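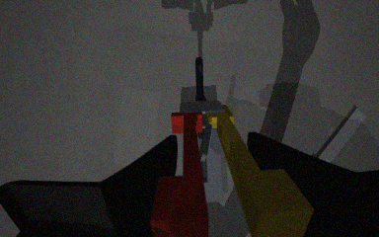

29 Aug 2025

I'd been promised ten minutes and a cup of tea. I got most of an afternoon, two cups, and a very long explanation of why noise is good for you.

The person I'd come to see leads the simulation work at Gravon, a small robotics outfit, and asked me to leave names out of it. Fine by me! The project is called Ramalho, and the question behind it is simple enough to say: if a robot learns to handle small parts in a made-up world, how ugly should that world be?

"Ours is really ugly," they told me, rather proudly. "Grey table, grey block, dim light, speckle all over. The first time I showed it at a meeting somebody asked if my laptop was broken."

The fingers get proper colours, though, one red and one yellow. I assumed this was to cheer everyone up, but no. "It's so the model can tell left from right when the light is bad. We tried it with both fingers grey and it kept mixing them up. I did too, to be fair."

So what did they do? They trained the same model in 3 different worlds. One was clean and bright, one had shadows but no grain, and one had the lot: low light, grain, big awkward shadows falling across the table from odd directions. Each version got 900 practice runs in the computer and then 300 tries on a real bench, with a real block and a real peg, in a room with a window that faces the car park (and gets the sun in your eyes by mid-afternoon, as I can confirm).

I asked which one won and there was a bit of a pause. "The grubby one, on the bench. In simulation it was the worst of the lot, and I nearly dropped it in December because the scores looked so poor. I had the email half written."

What changed your mind? "Boredom, a bit. It was the quiet week, the bench was free and I thought I might as well run it. By the second morning I'd stopped looking at the simulation scores."

They were quick to tell me what they don't know yet. The shadows and the grain haven't been pulled apart properly, so it could be that one is doing all the work and the other is just making the pictures look horrible. There's a follow-up with 320 runs planned to sort that out, on a second bench over at Peststead, where the light is different again. "If it falls over there, we'll write that up too. I'd sooner find out now."

I wondered whether the view from above, with the gripper filling so much of it, made life harder. "Oh, loads. The fingertips hide the bit you most want to see. But that's what you'd get on a real arm with the camera up there, so we put up with it."

We'd run out of biscuits by then. The write-up goes on the Ilamum site when the Peststead runs are in, and I've been told I can come back and watch.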